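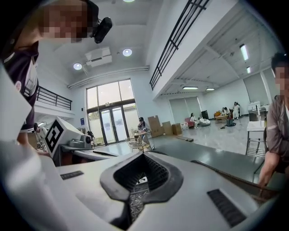
I got to Getsemaní Olvera's place a little before lunch and she'd already put the beans on, so we did most of this interview standing up in her kitchen, with her waving a spoon at me.

If you've bought tamales at the Stenow market you've probably bought hers. She sold 921 of them last December (she keeps a notebook, and yes, she let me look!) and she's hoping to beat that this year, even with the market moved outside and half the stalls gone.

"People keep asking if I'm going to skip it," she told me. "Skip what? They still want to eat."

She learned from her grandmother, who never measured anything, and it drove her nuts as a kid. "I'd say, how much lard? And she'd say, until it's right. Well, thank you, Grandma." It took her years of bad batches to write the recipe down, and she still changes it depending on the masa. The bag she likes comes from Peltonen, a little grocery over on the east side, and when they ran out in July she drove 90 miles to get more. I asked if it was worth the gas. She gave me a look.

I wanted to know about the floating test, where you drop a bit of masa into a glass of water and wait for it to come up. My aunt swears by it. Getsemaní does it too, but she doesn't fully trust it. "I've had it float and the tamales came out like bricks. You have to put your hand in. It should feel like frosting, but heavier."

We got off track for a while here talking about corn husks, and then about her brother's truck, and I'll spare you the truck. On husks, though, she soaks hers overnight with a plate on top to hold them down, and she buys extra, as a lot of them come torn. The torn ones get ripped into strips for tying.

She makes four kinds now. Pork in red is the big seller, then chicken in green, then cheese with poblano, and a sweet one with pineapple that I'd never had before and ate two of while pretending to check my notes.

"The pineapple was an accident," she said. "I had a can open."

Orders for Christmas are open until she fills up, $14 for a half dozen of any kind, and you can leave your name at the Stenow table or with the ladies at Peltonen. Bring your own pot if you want the broth.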